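Okay, robotics club update, because a few of you asked how the hanger thing is going!

We're up to 87 demos for the Skakell challenge. The goal is 60 clean ones per task by January, so the hangers are done and the basket is next.

Hangers are awful, by the way. They hook onto each other and you pull one and get five. My wrists hurt just thinking about it.

We do 2 hours at a time, then swap. Otherwise people get sloppy and the Odera team beats us again — not happening this year.

Today's station, one gripper in each hand:
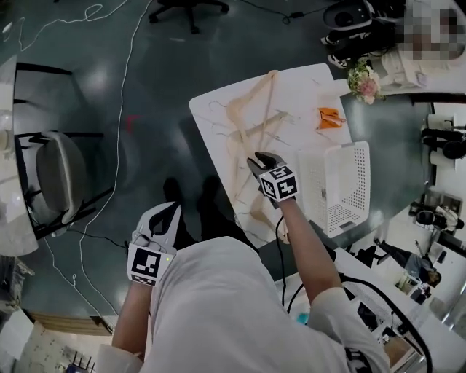
One of our alums replied that we should mix in more messy starts, or the policy will only ever learn the easy piles. Fair point — adding a really tangled round on Sat 29 November. Come by if you want a turn!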